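버클리 학교 로봇 동아리, 가상 침실에서 물건 집기 과제 234개 만들어

버클리 학교 로봇 동아리 푸로르스카가 11월에 열리는 학생 로봇 조작 대회 그로탄스의 시뮬레이션 부문에 참가한다. 동아리는 2학기 들어 방과 후마다 컴퓨터실에 모여 로봇 팔이 집 안의 물건을 집어 옮기는 프로그램을 만들어 왔으며, 지금까지 연습용 과제 234개를 완성했다.

그로탄스 시뮬레이션 부문은 실제 로봇 없이 치른다. 참가팀은 주최 측이 지정한 시뮬레이터 카사드 안에서 로봇 팔을 움직이는 프로그램을 제출하고, 심사 당일 공개되는 방과 물건을 상대로 점수를 얻는다. 만점은 100점이다. 물건을 정해진 자리에 옮기면 기본 점수를 받고, 떨어뜨리거나 주변 가구에 부딪히면 감점된다. 과제 하나에 주어지는 시간은 30초다.

푸로르스카가 이 부문에 나가는 것은 이번이 두 번째다. 작년에는 책상 위에 놓인 상자와 컵만 가지고 연습했다가 본선에서 낮은 점수를 받았다. 심사에 나온 방은 거실이었고, 옮겨야 할 물건은 팔걸이가 있는 소파 옆에 놓여 있었다. 로봇 팔은 물건 쪽으로 곧장 내려가다 팔걸이에 걸렸고, 그 뒤로는 시간이 다 될 때까지 움직이지 못했다.

동아리를 지도하는 클로다 캐버나 교사는 작년 결과를 놓고 학생들과 연습 방식을 다시 짰다고 말했다. 캐버나 교사는 “물건만 바꿔 가며 연습하면 책상에서만 잘하는 프로그램이 나온다”며 “올해는 방을 먼저 만들고, 그 방에서 사람이 물건을 올려 둘 만한 곳을 학생들이 직접 고르게 했다”고 설명했다.

학생들이 만든 방은 침실과 부엌, 현관, 공부방이다. 그중 과제가 가장 많은 곳은 침실이다. 침대가 차지하는 자리가 넓어 로봇 팔이 지나갈 길이 좁고, 의자나 침대 옆 가구처럼 높이가 다른 면이 모여 있다. 1학년들은 각자 자기 방을 떠올리며 가구 위치를 적어 냈고, 2학년들이 이를 카사드에 옮겼다.

최근 모임에서 다룬 과제는 의자 위의 물건을 구별해 집는 것이었다. 주황색 의자 앉는 면에 갈색 첨탑 모양 장식물과 짙은 갈색 나무 톱니바퀴를 올려 두고, 둘 중 첨탑만 들어 올리게 하는 내용이다. 학생들은 이 과제를 ‘탑과 톱니’라고 부른다.

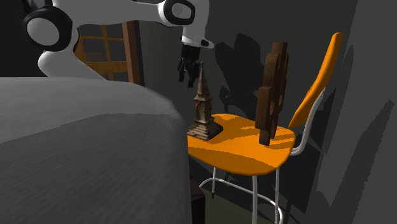

캐슬린 스캔런

‘탑과 톱니’가 까다로운 까닭은 두 물건의 생김새에 있다. 첨탑은 위로 갈수록 뾰족해지고 아래쪽은 여러 단으로 넓어진다. 그리퍼가 꼭대기를 잡으면 미끄러지기 쉽고, 받침을 잡으려고 낮게 내려가면 손가락이 의자에 닿는다. 톱니바퀴는 등받이 바로 앞에 세워져 있어 팔이 그 위로 지나가다 건드릴 수 있다. 색도 둘 다 갈색 계열이라 색만으로 물건을 찾는 프로그램은 엉뚱한 쪽을 고르곤 한다.

조명도 문제가 됐다. 의자 뒤의 어두운 회색 벽에는 톱니바퀴와 등받이의 그림자가 크게 드리운다. 초기 프로그램은 벽에 생긴 톱니 모양 윤곽을 물건으로 보고 팔을 그쪽으로 보내려 했다. 학생들은 처음에 조명을 바꾸자고 했으나, 대회 심사에 나올 방의 조명을 미리 알 수 없다는 의견이 나와 그대로 두기로 했다. 대신 깊이 정보를 함께 읽어 평평한 벽면에 있는 형태는 후보에서 빼는 단계를 넣었다.

프로그램은 크게 두 부분으로 나뉜다. 앞부분은 물건을 찾아 어디를 잡을지 정하고, 뒷부분은 그 자리까지 팔을 움직인다. 인식 부분은 2학년, 움직임 부분은 1학년이 주로 맡고 있다. 동아리는 두 부분 사이에 멈춤 단계를 하나 두었다. 그리퍼가 손가락을 벌린 채 물건 위쪽 허공에 잠시 머물면서 위치를 한 번 더 확인하는 단계다. 시간이 그만큼 더 들지만, 학생들은 이 단계를 넣은 뒤 물건을 밀어 넘어뜨리는 일이 줄었다고 했다.

멈춤 시간을 얼마나 둘지를 두고는 아직 의견이 갈린다. 인식 조는 위치를 다시 계산하려면 시간이 더 필요하다고 하고, 움직임 조는 제한 시간이 30초인 만큼 멈춤을 줄여야 한다고 본다. 침대를 피해 돌아가는 경로는 곧게 뻗은 경로보다 길어서, 침실 과제에서는 시간이 모자라는 경우가 자주 나온다. 동아리는 본선 전까지 두 가지 설정을 모두 시험한 뒤 점수가 높은 쪽을 쓰기로 했다.

과제 하나를 만드는 절차는 정해져 있다. 먼저 한 학생이 방과 가구를 고르고 물건 배치를 종이에 그린다. 다른 학생이 그림을 보고 카사드에 배치를 입력한다. 그다음 두 사람이 함께 화면을 보면서 물건이 가구를 뚫고 들어가거나 공중에 떠 있지 않은지 살핀다. 마지막으로 로봇 팔을 손으로 조종해 과제를 한 번 끝까지 해 본다. 사람이 조종해서 끝내지 못하는 과제는 목록에 넣지 않는다.

배치를 바꾸는 데도 규칙이 있다. 한 번에 한 가지만 바꾸는 것이다. 의자를 돌렸으면 물건은 그대로 두고, 물건을 바꿨으면 의자는 건드리지 않는다. 학기 초에 여러 가지를 한꺼번에 바꿨다가 프로그램이 왜 실패했는지 찾지 못한 일이 있어 생긴 규칙이다. 바꾼 내용은 컴퓨터실 뒤쪽에 둔 공책에 적는다. 공책은 벌써 두 권째다.

물건 목록은 학생들이 투표로 정했다. 주최 측이 제공하는 기본 물건에는 상자, 공, 병처럼 단순한 모양이 많다. 동아리는 여기에 잡기 어려운 모양을 더했다. 첨탑과 톱니바퀴도 이때 들어갔다. 손잡이가 긴 국자와 뚜껑이 열린 찻주전자도 후보에 올랐으며, 찻주전자는 뚜껑의 움직임을 계산하느라 시뮬레이터가 자주 멈춰 빠졌다.

캐버나 교사는 학생들이 실패 기록을 읽는 데 익숙해진 점을 올해의 변화로 꼽았다. 그는 “작년에는 실패하면 바로 다시 실행했는데, 지금은 기록부터 연다”며 “어디에서 팔이 멈췄는지를 말로 설명하고 나서야 코드를 고치게 하고 있다”고 말했다. 모임은 오후 4시에 시작하며, 첫 순서는 전날 실패한 과제 하나를 골라 함께 보는 일이다.

컴퓨터 성능은 여전히 걸림돌이다. 카사드는 그림자와 표면 질감을 모두 켜면 학교 컴퓨터에서 느리게 돌아간다. 학생들은 낮은 화질로 먼저 시험하고, 통과한 과제만 높은 화질로 다시 돌린다. 그런데 화질을 높이면 나뭇결이나 담요 표면의 가는 줄무늬 때문에 인식 결과가 달라지는 경우가 있어, 낮은 화질에서 성공한 과제가 다시 실패하기도 한다. 동아리는 밤사이 컴퓨터 두 대를 켜 두고 높은 화질 시험을 이어 가도록 학교의 허락을 받았다.

자체 모의 심사에서는 부엌 과제의 점수가 가장 높았고 침실이 가장 낮았다. 현관 과제는 신발장 문을 여는 동작이 들어 있어 아직 점수를 매기지 않았다. 남은 기간에는 새 과제를 더 만들지 않고 침실 과제를 고치는 데 시간을 쓸 계획이다.

그로탄스 본선은 각 학교에서 온라인으로 접속해 치르며, 프로그램을 제출한 뒤에는 수정할 수 없다. 푸로르스카는 본선이 끝나면 만든 과제 전체와 배치 그림을 정리해 다른 학교 동아리도 쓸 수 있게 공개할 예정이다. 교내 발표회는 본선 다음 주 오후 4시 컴퓨터실에서 열리며, 재학생과 학부모는 신청 없이 참석할 수 있다.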